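So it's that in-between week again, the one where I eat cheese at strange hours and make big plans for the person I'm going to be in January. I've been writing this newsletter long enough that you know the drill. Normally I'd send you a list of goals with a cute title and you'd send me yours, and we'd all go quiet about them by spring. This year I want to talk about something a little different, and it's my phone. More exactly, it's what I do with my phone when I'm supposed to be doing something nice.

Back in July I spent a few days in Lirnemdale with some old college friends. The lake was perfect, the weather was perfect, and I came home with 3495 photos. I know the number because my phone told me it was full. I sat down to sort through them and found the same sunset over and over, the same plate of pancakes from four sides, and very few pictures where anybody was laughing. I had been so busy getting the shot that I can't tell you what we talked about at breakfast. That bothered me way more than I expected it to! 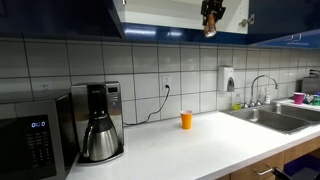 My first try at fixing it was a no-phone hour every evening. Sounds easy, right? I lasted maybe ten minutes the first night before I was wandering around the apartment looking for something to do with my hands. I wiped things that were already clean. I stood in the kitchen and planned a whole makeover in my head, with navy blue upper cabinets over big white tiles and dark grout, and then I reached for my phone to look up paint colors. So that was the end of hour one. The second night went better because I put the phone in a drawer in the bedroom and took a bath, and by the end of the week I was reading again – a real paper book, with a cracked spine and somebody else's notes in the margins.

The other thing I noticed was how much I'd been performing. I'd post a picture of a coffee I didn't even finish, then check back to see who liked it. If it got 100 likes I felt great for an afternoon, and if it got 29 I wondered what was wrong with me. Over a coffee! I'm a grown woman with a dental plan.
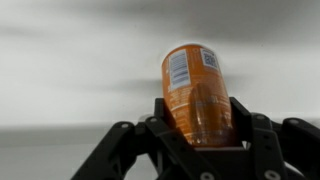

From the Womelthorpe Letter
29 December 2018

I didn't quit everything, in case you're wondering. I thought about it. I had the delete button right there. But my cousins are on there, and the photo group I joined when I moved to Womelthorpe, and I like seeing people's dogs. What I did was unfollow. I went through my list one rainy afternoon and let go of every account that made me feel like my life needed better lighting. I was following around 3000 people, which is silly when you say it out loud, and most of them I couldn't have picked out of a line at the post office.

Then I made myself a rule about posting. I wait a day. If I still want to share it tomorrow, I share it, and most of the time I've forgotten all about it by then. I asked on here a few weeks ago whether any of you had tried something like this and my inbox went a bit wild (thank you, I read every single one, even if I'm slow to answer). 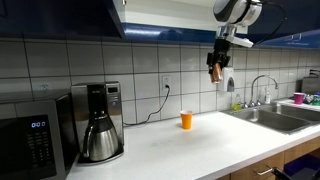 One reader wrote back that waiting a day hadn't worked for her at all, she just spent the day thinking about the post. What helped was printing. She picks a few pictures at the end of each month, gets them printed at Kinnear, and puts them on the fridge, and "once they're on the fridge I don't care who else sees them." I love that so much. She also told me I was being too hard on the pancakes, and that someday I'd be glad I had them from four sides.

She may be right. I did print one of the pancakes, and one blurry picture of my friend mid-sneeze on the dock, and the sneeze is the one I look at every morning.

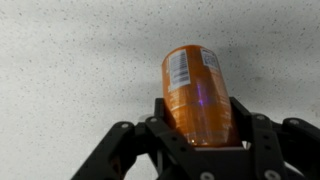

Photo: Womelthorpe Letter

As for January, I'm keeping the evening hour and the one-day wait, and I'm adding a notebook. I bought a plain one at Tillier, with a green cover and paper that doesn't bleed, and I'm going to write down one thing a day that I didn't take a picture of. It can be tiny. Yesterday's was the sound the radiator makes right before it comes on, and today's is probably going to be cheese.

If you want to try it along with me, hit reply and tell me what your first one is. I'll put a few in the next letter, no names unless you say so. And if you're still deciding on your own plans for the year, take your time – I'm not sending another one of these until I've finished my book.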